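Electrical control cabinet

An electrical control cabinet is a free-standing or wall-mounted enclosure that houses the switching, protection and metering equipment of a low-voltage installation. The term covers a broad family of assemblies, including motor control cabinets, distribution cabinets, pump and fan controllers, and the training cabinets used in trade colleges. In Australian usage the words "switchboard" and "board" are often applied to the same equipment, although a switchboard in the strict sense distributes supply, while a control cabinet also contains the circuits that start, stop and supervise connected plant.

Contents
Construction
Door-mounted equipment
Colour conventions
Metering
Warning signs and floor marking
Use in training
See also

Construction

Most floor-standing cabinets are fabricated from folded sheet steel and finished in a powder coating, with light grey the most common colour. The door carries those devices that an operator must see or reach in ordinary service. Circuit breakers, contactors, relays, terminal strips and wiring duct are mounted inside on a removable gear plate. Flexible looms cross the hinge side of the door and are bonded to it by an earthing strap.

A cabinet is normally raised above the finished floor on a plinth. The plinth keeps the gland plate clear of water used in cleaning, provides a path for cables entering from below, and brings the operating devices to a convenient height. Where several cabinets are installed in line they may share one plinth or stand on separate ones, and the gaps between adjoining doors are kept narrow and even so that every door can open fully.

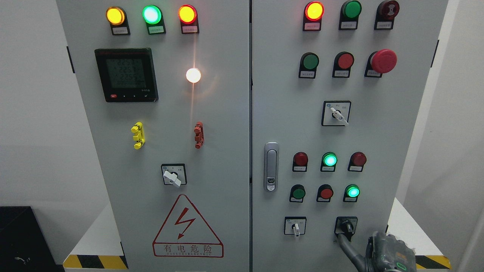 Door-mounted equipment is arranged according to how often it is consulted. Indicator lamps are placed highest, where they can be read from across a room, and operating handles are placed lower, within easy reach of a standing person. Early cabinets used filament lamps behind coloured glass, and these were replaced during routine rounds. Modern units use light-emitting diodes in a sealed body. A common layout has three lamps along the top of the door in amber, green and red, with a small label under each and the power meter set below them. Labels are engraved or printed in the working language of the site, and a cabinet supplied from overseas may retain its original labels with a translated schedule fixed inside the door.

Colour conventions

Indicator colours serve two separate purposes, and the two are sometimes confused. In the first, amber, green and red identify the three phases of the supply, and all three lamps are expected to be lit together whenever the incoming supply is healthy. The loss of one lamp may indicate a blown fuse, an open phase or a failed lamp, and is to be investigated with a test instrument before any conclusion is drawn. This practice is widespread in Chinese-built equipment, in which yellow, green and red are the established phase colours.

In the second, colours describe the state of a machine. Green may denote a normal condition, amber an abnormal one and red an emergency, but national and company practices differ, and older plant often shows red for "running". Manikandan Kurian, in his handbook Reading the Panel, advises that the meaning of each lamp be taken from the wiring diagram in every case. The Venkataraman survey of 113 industrial control cabinets found 19 in which the two systems were mixed on a single door without explanatory labelling.

Metering

The separate analogue voltmeter and ammeter, each with its own selector switch, have largely given way to the digital multifunction meter. A single square instrument displays voltage, current, power, power factor and frequency, and the operator steps through the pages using keys on the bezel. Voltage is commonly shown as three stacked figures, one for each phase.

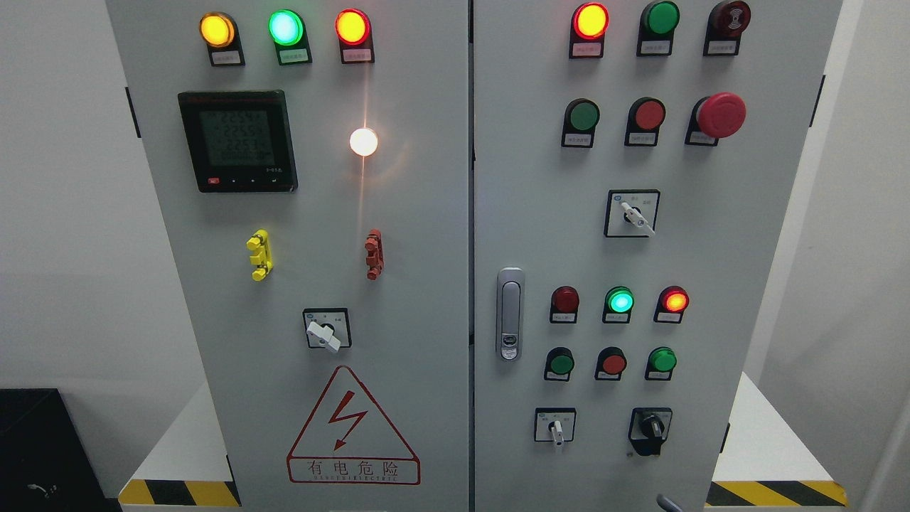

The reading depends on whether the meter has been set to display phase-to-neutral or phase-to-phase values. In Australia the nominal figures are 230 volts and 400 volts respectively. A small difference among the three phases is usual and reflects the distribution of single-phase loads. A marked difference warrants attention, as unbalanced voltage causes additional heating in three-phase motors. Meters connected through current transformers must also be programmed with the correct ratio; an incorrect setting leaves the voltage display unaffected and is easily overlooked at commissioning.

Warning signs and floor marking

Doors giving access to live parts carry a triangular sign with a lightning-bolt arrow, frequently accompanied by a line of text. Yellow-and-black diagonal tape is applied to plinth edges as a trip hazard marking. It does not in itself signify an electrical hazard. Signs are to be replaced when faded and must not be covered by notices or tags.

Use in training

Cabinets built for instruction follow industrial layouts, so that skills transfer directly to the workplace. The Brovitz course, devised by Chih-ming Hsu, begins with two sessions in which trainees identify door equipment and record meter readings before any door is opened. Isolation, tagging and proving dead are taught next, followed by fault finding on the control circuit.

See also

Distribution board
Motor control centre
Rotary switch
Phase sequence indicator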